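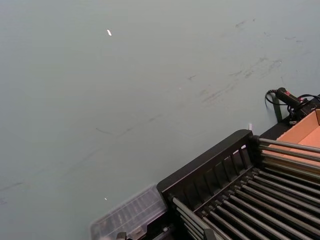

Kaushik Mobile | Press Office

Sunday, September 24, 2023

Kaushik will sell the Prindia phone in 2 sizes, with a 3000 mAh battery in the smaller one. Flostier, which makes the screen, calls it "unbreakable." We have heard that word before — in July, from another supplier — and we are leaving it off the box until the Mollby lab finishes its drop tests. 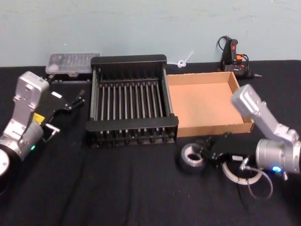

Tape, a glue gun and a dish rack on the black cloth.

Early renders online show 3 rear cameras. We won't comment on them, and we suggest readers doubt them too.

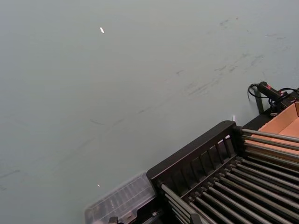

Will the battery last all day?
Flostier's partners say so, but Kaushik will make no claim before 40 test phones have been through the lab.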